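Dovero Practice Amp Review: Four Months of Scales, Slides and Late Nights

By Hawi Abera

I should say up front that I didn't go looking for a new practice amp. I had an old one, it hummed, I loved it, and then one evening in the middle of a slow blues in A it stopped humming and stopped doing everything else too. My repair guy had it on his bench for a week and gave it back to me with a very kind look on his face. So that was that, and I started reading about little amps, which if you play guitar you know is a fine way to lose a whole month.

The one I ended up with is the Dovero, and I've played through it nearly every day for four months now. I teach beginners and a handful of intermediate players out of my house, so it gets used for lessons in the afternoon and for my own playing after supper, when the volume has to stay low. I think that's a fair test for a small amp. Loud is easy to get right. Quiet is where most of them fall apart (thin, fizzy, no bottom), and quiet is where I spend my life.

Let me start with the clean sound, because I was so happy with it. There's a roundness to it that I didn't expect at this size. Open chords ring without getting harsh on top, and if you pick softly near the neck you get that warm, slightly woody tone that makes you want to play the same two chords for twenty minutes. I did exactly that the first night! My favorite setting is bass a little past noon, treble a little under, and the middle left alone. With single-coil pickups you may want to pull the treble back further. My other guitar has humbuckers, and with that one I push it up a touch.

The overdrive side took me longer to like. With the gain low it's lovely, a bit of grit on the front of each note that cleans up when you roll back your volume knob, and it does that better than amps I've owned that were twice as big. Up past the halfway mark it gets crowded. Single-note lines still sing, and I've had a great time with hammer-ons and pull-offs up there, but full chords turn to soup. If you play heavy rhythm parts, plug in a pedal and leave the amp clean. I use an old Himach overdrive that has been stepped on for 29 years by me and whoever owned it before, and the two get along beautifully.

A word about touch, which is hard to write about and matters more to me than any of the features. When you dig in, you want the amp to answer you. Some small amps squash everything to the same level, and my students come away thinking they have good control when they have none at all. The Dovero lets you hear it. Uneven picking sounds uneven. One of my teenagers was rather put out by this for a couple of lessons, then slowed her three-note-per-string runs way down and came back sounding like a different player.
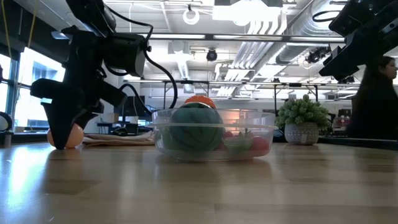

Wooden table with a plastic container and a potted plant, in a large workspace.

Now the controls. Everything is on the top panel, which I like, and the knobs have enough resistance that they stay put when you carry the thing from room to room. The reverb has its own knob and it's a nice one, a little splashy when it's all the way up, very pretty around a third. There's a headphone jack on the back. Why on the back, I couldn't tell you. I reach around and fumble for it every single night, and I've pulled the power cord loose twice doing it. The headphone sound is good once you get there, a bit darker than the speaker, so bring the treble up some.

I also tried it against the Tamiru, which a friend lent me for a weekend and which a lot of people seem to cross-shop with this one. The Tamiru is louder and has a built-in tuner and a drum machine, and the drum machine is more fun than I wanted to admit. If you practice alone and never keep time very well, that could be reason enough to choose it. For plain tone, though, I kept going back to mine. The Tamiru has a sort of honk in the middle that I couldn't dial out, and bends on the top strings sounded pinched.

I paid a little under 300 dollars for the Dovero at Arkotbridge, with the cover thrown in. That's real money for a practice amp, and I won't pretend you can't learn your scales on something much cheaper. I did, and so did most of the people I know.

A few smaller things. The handle is comfortable. The power light is far too bright in a dark room, and I've put a bit of tape over it. It does make a soft pop when you switch it on, so turn the volume down first if somebody's asleep. There's no footswitch in the box, and the one they sell separately has a short cable.

I'd give it 4 out of 5. The missing point is mostly that headphone jack, plus the muddy top half of the gain knob. If they ever move the jack to the front I'll write and tell you, and I may well buy a second one for the lesson room.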